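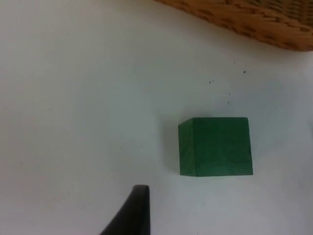

So I finally spent a whole Friday on the wrist camera question, and I have opinions! I've had the Vundura on the arm since April and kept telling myself the picture was fine, but then the Kernbridge came in the mail and I had to know. My test is as boring as it gets: two blocks, one basket, white table. What I care about is whether I can judge the gap between the fingertip and the block without squinting. With the green cube up and to the right of that black finger, I can read the gap pretty well, and I can even pick out the little specks on the table (yes, I eat lunch there).

I did 25 grabs per camera, mostly green, then switched to red. The Vundura missed 9 and the Kernbridge missed two. Before anybody writes in, I know that's a tiny test, and I was a lot warmed up by the second half. Still, that's a big difference for a swap that took me 12 minutes and one stripped screw.
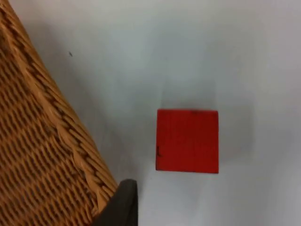
Red block from straight overhead, basket rim on the left.

Overhead is where I get into trouble. Once all I've got is the top face, I lose any feel for height, and I start creeping down in silly little steps. A wider lens would help some, I think. The Siregar fingers are also fatter than my old ones, so they hide more of the table, but they grip so much better that I'm not going back. 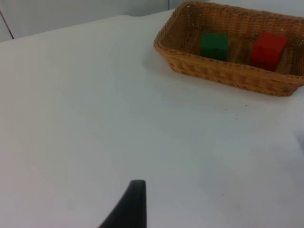
The other thing I messed with was the controller. I'd been driving everything with the Hallach pad, and its sticks have a dead spot in the middle that makes small moves a pain. I turned the speed way down and that got me most of the way there, though my thumbs were sore by dinner. Next up is a foot pedal for open and close, if I can find one that doesn't slide all over the floor.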